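Chapter 4
When the Gripper Does Exactly What It Was Told 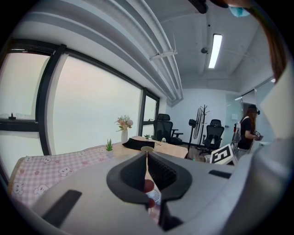 Figure 4.1. Two-finger gripper at a table, seen from the tool's own camera. Note the ribbed pad on the right finger.

At the end of this chapter you should be able to tell a fault from a failure, read an incident log without falling asleep, and explain why "the software said it was fine" is the beginning of an investigation. You will also have met Miranda, who deserves better than she got.

Miranda was a two-finger gripper used at the Trinau workshop in Sesturstead, where a small team taught machines to tidy tables. The work was not glamorous. An object sat on a cloth, the fingers closed on it, the object went somewhere else, and everyone wrote down what happened. On September 7, 2020, what happened was that the fingers closed on a paper cup, lifted it, and carried on closing. The cup held cold tea. The tea visited a power supply, two notebooks, and the left shoe of Bianca Roman, who was running the session.

Nothing caught fire and nobody was hurt. This is the best kind of accident to study, and if you are lucky it is the only kind you will ever be asked to write up.

The log for the run is short. Here is the part that matters, as the team later printed it:

Grip command accepted.
Contact detected, left finger.
Contact not detected, right finger.
Continue closing.
Grip complete. Status: OK.

Read the last line again. The cup was flat by then. The controller, a program called Edum, had no opinion on the health of cups. It had been asked to close the fingers until both of them reported contact, or until they could travel no farther. One finger reported contact. The other did not. So Edum went on to the second condition, met it in full, and reported success with what we can only imagine was a clear conscience.

The first theory blamed the tea. The second theory blamed the cup, which was cheap. The third, held for most of an afternoon, was that Roman had bumped the table. It was Lena Chmielewska who took the right finger apart and found that its contact sensor had a cracked solder joint. The joint worked when the finger was open. When the finger began to press on something, the crack opened, and the signal went away at the one moment anybody wanted it.

Her next step is the reason she is in this book. She did not fix the joint. She put the broken finger back on and ran the same grip 36 times, with empty cups and a towel under the power supply. The signal dropped out on every run but 2. Only then did she pick up the soldering iron. A fault you have repaired before you can repeat it is a fault you are guessing about, and it has a way of coming back while you are on vacation.

Then the team went looking in the old logs. There were 470 earlier runs on file, all marked OK. In 4 of them the right finger had never reported contact. The objects on those days had been hard ones that could not be crushed, so the fingers stopped against them, the status came up OK, and the file was closed. The warning had been sitting there since March, neatly typed.

Some words before we go on

People in this trade use three words loosely, and then argue for an hour because they mean different things by them. We will use them as follows.

A fault is something wrong inside the system. The cracked joint was a fault. So was the rule in Edum that treated "cannot travel any farther" as a happy ending.

An error is a wrong value or state that a fault produces. "Contact not detected," logged while the finger was pressing hard on a cup, was an error.

A failure is the moment the system stops doing its job in a way that somebody outside can notice. Roman noticed it in her shoe.

A fault can sit quietly for months without producing an error, and an error can come and go without causing a failure. Most of the safety work in this chapter consists of breaking that chain somewhere before the shoe. Section 4.1 looks at sensors that lie by staying silent. Section 4.2 covers force limits, including the one Miranda should have had. Section 4.3 is about stop buttons, where to put them, and the surprising number of places people have put them instead.

Before you start Section 4.1, go back to the five log lines and write down which one you would have changed, and to what. Keep the page. You will want it again in Section 4.2, when we show you what the team did first, which made things worse.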